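Home Benches Rooms Rates FAQ Contact
Search this site Go

Onbridge Shared Workrooms - Frequently Asked Questions

These are the questions we get most often by email and at the front desk. If yours isn't covered, write to us or stop in. Embla Lie and Helge Fjeld handle most member questions and one of them is usually in the office until late afternoon.

GETTING STARTED

Who can rent space here?

Anyone over eighteen who needs a table, a bench or a room to work in. We have bookbinders, people who repair clocks and radios, a couple of small online shops that pack their orders here, students with a big project, and people who just have no room at home. You don't need to own a business.

What kinds of memberships are there?

There are three. A day pass gets you any free table in the open room. A monthly membership gets you the open room whenever the building is open, plus a locker. A yearly membership gets you a table of your own that no one else is booked on, plus a locker and a shelf.

What does the yearly membership cost?

It is $3420, paid all at once or in equal monthly parts. There is no extra charge for paying monthly. Day and monthly prices are on the Rates page and change a little more often, so please check there.

Can I see the place before I sign up?

Yes. Ask for a walk-through and we will set a time. Walk-throughs are short. You are welcome to bring a tape measure, and a lot of people do.

Is there a waiting list?

Not for day passes or monthly memberships. Yearly tables do fill up. There are 17 of them and most people renew. If you ask to go on the list we will email you when a table opens and hold it for two days. If we don't hear back, we go to the next name. You stay on the list unless you ask to come off it.

What do I need to bring when I sign up?

A photo ID, a phone number for someone we can call in an emergency, and a way to pay. We make the key card while you wait.

TABLES AND EQUIPMENT

What size are the tables?

They vary. The older ones came from a school and are a bit shorter than the newer ones. If size matters for your work, tell us the smallest surface you can manage with and we will find one that fits. Please don't push two tables together in the open room. It blocks the aisle.

Can I leave my work out overnight?

If you are a yearly member, yes, at your own table. Day and monthly members have to clear up when they leave. Things left on shared tables get moved to the shelf by the office door with a note of the table they came from. We keep them there until the end of the month.

Can I screw, clamp or tape things to a table?

Clamps are fine if you put a scrap of wood or card between the clamp and the surface. Tape is fine if you peel it off when you're done and wipe off any glue it leaves. No screws and no drilling, on any table. If you need something fixed down for a longer time, talk to Helge and he will work out a base plate or a board with you.

What should I put under my work?

Use a mat for anything that cuts, scratches, stains or leaks. We keep a stack of mats in the cupboard under the window and you can take one for the day. Wipe it and put it back flat. If you roll them they never lie right again. For paint or dye, use the plastic sheets on the roll next to the sink - they are meant to be thrown away, the mats are not.
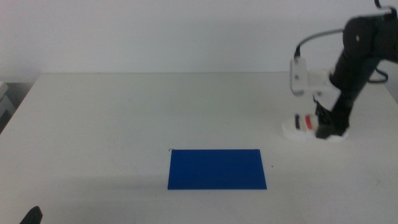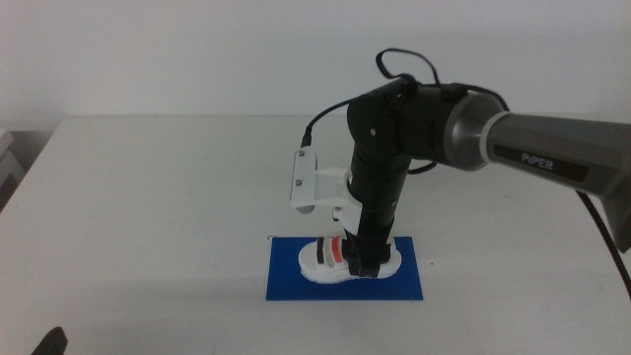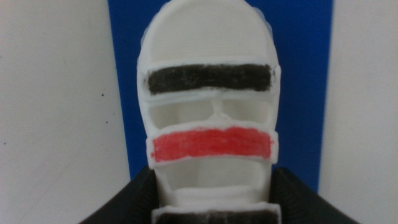

How do I clean a table when I'm done?

Warm water and a drop of dish soap first. That takes care of most marks. Pencil comes off with a plain eraser. Please don't use the scouring powder on tabletops. It belongs to the sink. For glue, wait until it is fully hard and lift it with one of the plastic scrapers. If you have a stain that won't move, leave it and tell us. We would much sooner deal with a stain than with the dull patch you get from rubbing at it for half an hour.

A few scuffs are normal and we don't charge for them. We do charge for burns, deep cuts and spills that have soaked in.

Are there enough outlets?

Every table along the walls has its own. The tables in the middle of the open room share floor outlets, and there you may need an extension cord. Borrow one from the office. Please don't bring your own from home unless it has been looked at by us first. Run the cord along the table leg and not across the aisle.

Anything with a heating element, such as an iron, glue gun or soldering iron, has to be switched off at the wall when you walk away from it, even for coffee.

Is there good light?

The north side gets even light most of the day. The south side is brighter and gets hot in August, so the blinds there are kept half down in the afternoon. Desk lamps can be borrowed. If you do close work, or take photos of things you sell, ask for a north table when you book.

Do you have tools I can use?

We have a basic set: hand tools, scissors, rulers, a guillotine for paper, a sewing machine, a scale and a label printer. They are signed out on the clipboard. We don't have a wood shop and there is no spray booth. Spraying of any kind is not allowed inside, and that includes spray glue.

NOISE, SMELLS AND NEIGHBORS

How much noise can I make?

The open room is a talking-voice kind of room. Short bursts of noise are fine. If you are going to be hammering, sanding by machine or running anything that hums for hours, book one of the closed rooms. Phone calls are fine if they are short. Take long ones to the stairwell or the kitchen.

Can I listen to music?

With headphones.

What about smells?

Strong glue, varnish and solvents are for the closed rooms, with the fan on and the lid back on the can when you aren't using it. The fan switch is outside the door, on the left. Leave it running for a while after you finish so the next person doesn't get a headache. Vilgot Hägglund has asthma and has the table nearest to those doors, so please keep them shut.

Can I bring guests or a dog?

Guests, yes, up to two at a time, and they sign in at the desk. If they are going to work at a table they need a day pass. Dogs, no, apart from service dogs. Several members have food, fabric or wool in their lockers and it got complicated.

DELIVERIES AND STORAGE

Can I get packages sent here?

Monthly and yearly members can. Put your own name first and Onbridge on the second line. If it only says Onbridge we open it. We sign for packages while the office is open but we can't sign for anything that needs a pallet jack. For large deliveries you have to be here yourself.

How big are the lockers?

Big enough for a toolbox and a coat. They lock with your own padlock. We don't keep spare keys, and if you lose yours we will cut the padlock off after seeing your ID.

Is my stuff insured?

Not by us. Our insurance covers the building and our own furniture and tools. Check whether your home policy covers things kept somewhere else, as many don't. Remedios Macaraeg, who has rented here longer than anyone, put together a sheet of questions to ask your insurer. Copies are in the tray at the front desk.

What can't I store here?

Gasoline, gas bottles, fireworks, anything alive, and food that isn't sealed. Old batteries should go in the collection box by the back door.

PAYING AND LEAVING

How do I pay?

By card or bank transfer. We don't take cash anymore. Invoices go out on the first of the month. If you need a company name on yours, tell us before it goes out - changing one afterward means canceling it and making a new one.

Can I pause my membership?

Monthly members can pause for up to 3 months in a year. Let us know before the first of the month you want to skip. Your locker stays yours while you are paused. Yearly memberships can't be paused, but you can lend your table to another person if you give us their name.

How do I cancel?

Send an email. Monthly memberships end at the end of the month you cancel in. For yearly memberships, write to us and we will pay back the full months you haven't used. Empty your locker and hand in the key card. A card that doesn't come back is charged to your last invoice.

Who do I talk to if something is wrong?

Start with the office. For anything about invoices, ask for Sølve Haugland. If the problem is with another member, tell Embla and she will speak to them without using your name. If there is water on the floor or you smell burning, call the number on the red sign by the stairs, at any hour.

Was this page helpful? Yes No
Share 17 shares 2 comments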